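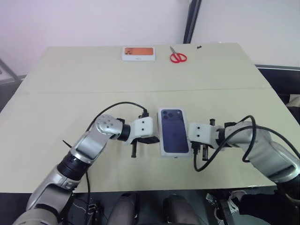

Stallau, le 1/3/22

Contrôle du poste à deux bras, avant essai « tenir et présenter une boîte »
Rempli par Napaporn Yensuk, relu par Chandrasekhar Alva

1. Plateau dégagé devant les bras : OK. La boîte de téléphone tient debout entre les deux pinces, l'autre est couchée au fond, côté mur.

2. Objets coupants : À REPRENDRE. Les ciseaux à poignées rouges sont restés sur la table. Loin des pinces, d'accord, mais je préfère les voir dans un tiroir — surtout si on passe à l'ouverture des boîtes !

3. Câbles : À REPRENDRE. À droite c'est un vrai paquet de nouilles, avec un brin qui pend vers le plateau. À gauche, la boucle passe au-dessus du bras, je la surveille.

4. Personnes à proximité : RÉSERVE. Il y a une basket blanche en bas à droite, sous le bras. On recule les pieds, merci (moi comprise).

5. Arrêt d'urgence : OK, testé à 35 et à 40 % de la vitesse.

6. Serrage : OK sur boîte vide. Pleine, je ne sais pas encore.

Alors, est-ce que ça sait ranger un rayon ? Chandrasekhar y croit, moi moyennement. Tenir une boîte à deux pinces, oui. Retirer le film, plier le carton, ramasser la petite chose noire qui traîne au bord du plateau... je garde mes mains pour l'instant. On en reparle après presque 4000 cycles chez Plistura.

Prochain contrôle : quand les points 2 et 3 seront levés.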